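A Day at the Drudadau Pottery Open House

I have wanted to visit the Mustonen pottery in Drudadau ever since my aunt gave me one of their soup bowls, the speckled gray kind with the thumb dent on the side, and this October I finally made it to the open house. What a day! I went in expecting to poke around for an hour and buy a mug, and I came out in the late afternoon with clay on my sleeves and a box so heavy I had to stop twice on the way to the car.

The pottery sits at the bottom of the hill, past the old rail depot. Parking is in the field across the road, and if it has rained, wear boots. I was there when the gate opened at nine and there was already a line back to the mailbox, but it moved fast and people were in a great mood. Somebody had brought cinnamon rolls and was passing them down the row.

They start you off in the clay shed. I had always thought clay just came in bags, but Mustonen still mixes most of its own, and you get to see the whole messy business: the bins of dry powder, the big mixer that sounds like a truck going uphill, and the long, low room behind it where the clay rests for weeks under damp cloth. It smells like a creek bed in there (I loved it). We all got a lump to squeeze. One batch was smooth as butter and the other had sand in it, and once you've felt the two side by side you understand why the big garden pots are made from the gritty one.

Next comes the throwing room, and this is where I lost all track of time. Five wheels going at once, and the potters talk to you while they work. The woman nearest the door was making cereal bowls, one after another, each started from a ball of clay she had weighed out beforehand. Her morning goal was 67 bowls and she was well on her way when we came in. She let a boy in the front touch the rim of one while it was still spinning, and of course it went sideways, and she laughed and slapped it back into the bucket. A collapsed bowl is just tomorrow's clay, she said.

The upstairs rooms are given over to the tableware people from all over the valley, with a long run of plates, trays and serving things set out on the work tables. I'm a sucker for anything with a face on it, so the children's pieces slowed me down a lot. Kokside, the little shop from the coast, had the stall at the top of the stairs and the friendliest chatter of the day, mostly on the subject of whether kids eat more from a plate they like. (My nephew eats nothing from any plate, but I'm willing to try.)
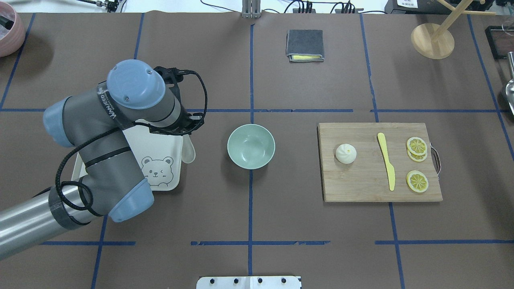
The winking bear tray, with a pale spoon-like utensil along its right side.

From there you go back down and across the yard to the kilns. There are 2 of them, a gas one that runs nearly every week and the old wood kiln, which is fired only in spring and fall. The wood kiln is the star. It's built into the bank like a brick tunnel, and you can stoop down and look all the way to the chimney. A firing takes three days and nights with people feeding it in shifts, and the ash that blows through lands on the pots and melts into a glaze. They had pieces from different spots in the kiln lined up on a plank, and the ones from the front looked like wet river stones while the ones from the back were a soft toast color. Same clay, same shape! I could have stood there all afternoon.

Lunch was bean soup and bread in the packing barn, served in seconds, meaning bowls with a wobble or a drip that can't be sold at full price. You pay a few dollars extra and keep the bowl. Do this. Mine has a long blue run down one side and it's my favorite thing I brought home.

After lunch I signed up for the glazing table. You pick a plain tile, you get a brush and a choice of glazes that all look like chalky pink or brown mud, and you have to trust the sample chips on the wall. I made a fish. My tile is number 117 in the book, and they'll mail it once it's been fired, so I'm checking the porch every day like a kid.

A few practical things if you're thinking of going next year. The seconds shelf gets picked over by noon, so go there first. Over 200 people came through this time, and the restrooms are down by the gate. Bring cash for the soup. The Pistton bus stops at the top of the hill, with a steep walk down and a steeper one back up with your arms full. Dogs are fine in the yard but can't go in the throwing room.

I left with four bowls, a butter dish and a lidded jar I have no use for yet. The jar is on the kitchen windowsill for now, and I've already asked to be put on the list for the spring wood firing.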